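Rectangular Table, Marble-Pattern Top
Equipment for loan to departments

The Punano table is a rectangular table for dining rooms, training kitchens and meeting areas. The top has a pale beige marble pattern with orange and rust-coloured veins, finished with a thin orange-red border. It stands on thin black metal legs which splay outwards.

Tables are lent singly or in pairs. Departments wishing to seat a larger group should place two side by side - the pattern is the same on every top, although the veins differ. The Institute holds 17 tables, and the longest loan is 3 weeks. Requests for May and June should be made early.

Tops are to be wiped with a soft cloth after use. Hot pans must not be placed directly on the surface. Tables should be lifted when moved, and never dragged by the legs.

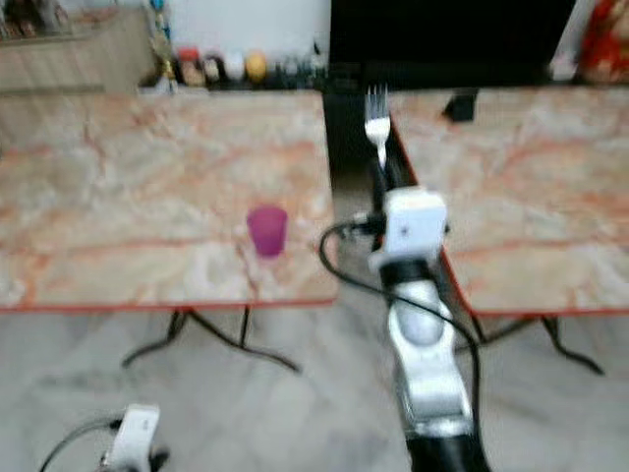
Furniture and Equipment Services, Gitia Institute
Cups, cutlery and other tableware are requested on a separate form. Questions about loans and returns should be addressed to Marloes Schouten, and reports of damage to Souad Zaki.

Page last reviewed: 3 July 2022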